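Speaker table tips, Hastside talks evening

Name badges out first, A to K left, rest right. Spare pens.

Water for each speaker, lids ON. Clicker batteries: change them, don't test them, just change them.

Tape cables down before doors open, not after. 18 chairs per row max or people cant get out.

Loose handouts slide everywhere. Band them in fives, write the talk title on the top one.
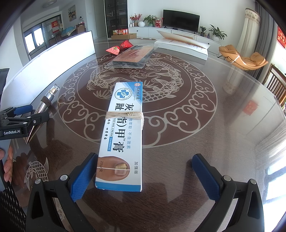
Elastic band round the middle, several turns.

Leftover badges back to Hạnh Từ by the door. Lanyards too please.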